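Pricing day at Pumiso: notes from the Gilside open house
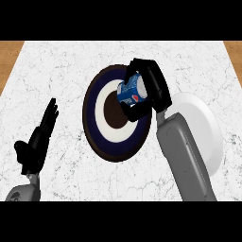
Page last modified: March, 4:40 pm

Pumiso sells demand forecasts to small manufacturers, and on Friday it opened its Gilside office to anyone who wanted to see how the forecasts get made. I went because I teach the demand curve to first-years and wanted a case with real buyers in it.

The morning talk was on price sensitivity. Their main exhibit was a survey of 603 households in Pletholm, asked what they would pay for a mid-priced table lamp. The curve sloped down, as curves do. I asked how many of those households had bought a lamp in the past year and was told the question hadn't been included. So it was a chart of what people say to a stranger on the phone — useful, maybe, but I wouldn't set a price by it.

After coffee we got the Aigner index, which is supposed to fold income, tastes and the prices of substitutes into one score. Pletholm scores 74. Out of what? There is no upper limit, apparently, and the weights are confidential. A score of 74 could mean incomes went up or a rival shop closed, and those call for different decisions.

The best half hour was the back office, where two analysts were cleaning sales records by hand. Roughly 4000 rows had come in from one client, and 400 were returns entered as sales. They showed us how much the elasticity estimate moved once those were fixed. It moved a lot. That should have been the opening talk.

Lunch was decent. The sample report costs extra, and I didn't buy one. Parking is behind the building, entrance on the north side.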